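The Prestivbridge Bus

My aunt left me her flat, her debts and a parrot called Granel, in that order of usefulness. The flat was on the top floor in Prestivbridge, above a shop that sold wool and fishing bait (yes, both, and yes, it smelled like it). I moved in at the end of May with two suitcases and a plan to stay a fortnight.

Granel didn't like me. He'd lived with my aunt for longer than I'd been alive, and he had her voice off perfectly, right down to the little sniff before she said something unkind. I'd be buttering toast and from behind me would come the sniff, and then, "Is that what you're wearing?" I changed my jumper twice before I got wise to it.

The other person who came with the flat was Iraklis Sarantis, from across the landing. He turned up on my first evening holding a saucepan of lentils and a key.

"This is your aunt's spare," he said. "I am giving it back. I don't want it said that I kept it."

"Who'd say that?"

He looked past me at the parrot.

So we ate the lentils, and he told me about the 222. It was the late bus out to Anard, on the coast, and my aunt had caught it every month for years with her good coat on and her hair done. She never said why. She came back on the first one in the morning and slept till lunch, and if you asked her where she'd been she told you she'd been to see about a lamp.

"A lamp?"

"Always the lamp," said Iraklis. "I never saw a lamp."

I ought to have left it alone. I had forms to fill in and a boiler to shout at, and my own life sitting waiting for me 100 miles off with the heating on a timer. But I kept thinking about it, mostly at night, and Granel didn't help. He'd started saying a new thing, or a very old one, in a soft sort of voice I'd never once heard my aunt use. "Mind the step, Hoani," he'd say. "Mind the step, love."

I asked Iraklis who Hoani was and he washed up the same plate three times.

In the end I did what she'd done. I brushed my hair, I put on her good coat (too long in the arm, lovely lining), and I went down and stood at the stop like a woman with somewhere to be.

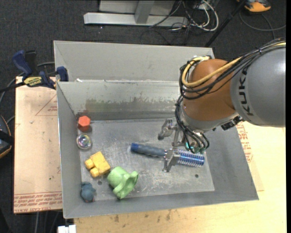
A blue hairbrush in a metal gripper.

The driver had a flask and a paperback and he let me on without looking up. Then he did look up, and he stared at the coat.

"She not coming, then?" he said.

I told him. He turned the engine off, which I don't suppose he was meant to do, and we sat there with the rain running down the big front window. He asked if it had been quick. I said it had. He said good, and blew his nose, and started up again, and wouldn't take my fare.

It's a long road to Anard. There were three of us on board at first and then there was just me, sitting near the front with my hands up my sleeves, watching the hedges come up in the headlights. I'd thought I might feel silly. Mainly I felt sleepy, and a bit carsick, and oddly looked after.

He stopped where the road stopped. There was a low wall and a slipway and a cottage with every window lit, and an old man in the doorway in a shirt and tie. It was gone 11 at night and he'd ironed that shirt, I could see the creases from the bus.

He saw the coat before he saw me. I'd have given anything, just then, to have worn my anorak.

"You'll be the niece," he said, once he'd got his breath. "She said you'd your father's chin."

"Are you Hoani?"

"I am. Mind the step, love."

So I minded the step. Inside there was a table laid for two, and a pot of something on the stove, and lamps. There were lamps on the shelves and lamps on the stairs and lamps hanging off the beams, 14 of them in the front room alone, brass ones and glass ones and one made out of a teapot. Hoani mended them. He'd been mending them for her, he said, one a month, and she'd never yet taken one home, she always said it wasn't quite right and she'd have to come back.

He pulled out a chair for me and got down a third glass, I don't know who for.

"Now," he said. "Does that bird still do the sniff?"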